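Gurnard Word List: sea words and shore words from the Caletard coast

README, version 4

Welcome! Gurnard is a collection of dialect words to do with the sea, the weather and the foreshore, gathered along the stretch of coast between Caletard and Imberg. It holds 3582 entries, and every one of them was used by somebody who fished, mended, cooked, rowed or simply lived near the water. I started it as a notebook for my own pleasure and it has grown into something I'm really rather proud of, so please poke around in it, print bits of it out, argue with it and send me your corrections.

What you get

The list comes as one plain text table, words.txt, with tabs between the columns. There is also sources.txt, which tells you where each entry came from, and a short file called doubtful.txt, where I put words I love but can't back up properly. Have a look at that one first if you enjoy a puzzle. "Squinnow" has been sitting in there since version 1 and I still hope to rescue it.

Columns in words.txt

word — the headword, in the spelling most often met
other — other spellings, with semicolons between them
sense — the meaning, in everyday English
place — Caletard, Imberg, Zein, or "coast" if it was heard all along
how — S for spoken, W for written, B for both
quote — a sentence using the word, where there is one
source — a short code that matches a line in sources.txt

A word with two quite separate senses gets two rows. "Lanker" is the one that catches people out: at Imberg it's a long low swell, and at Caletard it's a tall person who is no use in a boat (both are lovely, and I like to think the second came from the first, but I have no proof).

Where the words came from

The spoken entries were taken down in kitchens, on slipways and in one very noisy net loft, mostly between tea and bedtime. There are 280 of them that had never been written down anywhere I could find, and these are the heart of the thing. The written ones come from parish magazines, tide tables with notes in the margins, recipe books, and a wonderful run of letters sent home from Zein by a family of boatbuilders who could not spell the same word alike twice in one page. Hence the "other" column!

Speakers agreed to have their words included and asked not to be named, so the source codes give only the village and a rough age group. Please don't try to work out who said what. It's a small coast.

Spelling

I've kept the spelling people gave me when they gave me one. Otherwise I've written the word as plainly as I could. A final "-ow" sounds like the end of "narrow", and "ae" is always long. I did try a proper sound alphabet in version 2, and had letters from readers begging me to stop.

A few favourites

dimmock — the grey light just before rain comes in off the sea
frape — to tie something badly, in a hurry, meaning to do it again later
pellow — foam left along the tide line once the water has gone out
hobbin — the last piece of bread in the boat, which it is bad luck to offer
scrawm — to climb over wet rocks on hands and feet

"Scrawm" is still going strong, by the way. I heard it shouted at a child on the beach in July.

Known problems

Imberg is far too well covered and Zein hardly at all. Only 60 entries are marked Zein, and most of those come out of the letters, so anything the boatbuilders didn't care about is missing. There is next to nothing on birds. Words for fish are a tangle, as the same name turns up for different fish a short walk apart, and where I wasn't sure I have put "a fish" and left it at that. Some rows have a stray space at the end of the quote. I know, and I will get to it.

The list also leans towards older speakers. If you are young and say any of these words without thinking, I'd be thrilled to hear from you.

Using the list

You may copy, share and change it freely, for school work, songs, pub quizzes, boat names or serious study, so long as you say it came from Gurnard and give the version. If you drop the place column, please mention that too — a word without its village is only half a word to my mind.

Changes in this version

Boat parts and weather have been checked right through. The quotes for cooking words are longer. "Wender" has moved out of doubtful.txt after turning up in two separate recipe books, both times for a pan left to soak overnight, and I danced about the kitchen.
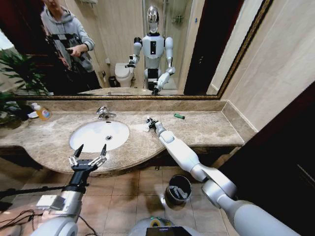 Next on the pile are the words for mud. There are a great many of them, and the Caletard people and the Imberg people don't agree on a single one, so version 5 may take a while. If you have a mud word, send it with the village, the meaning and a sentence if you can manage one.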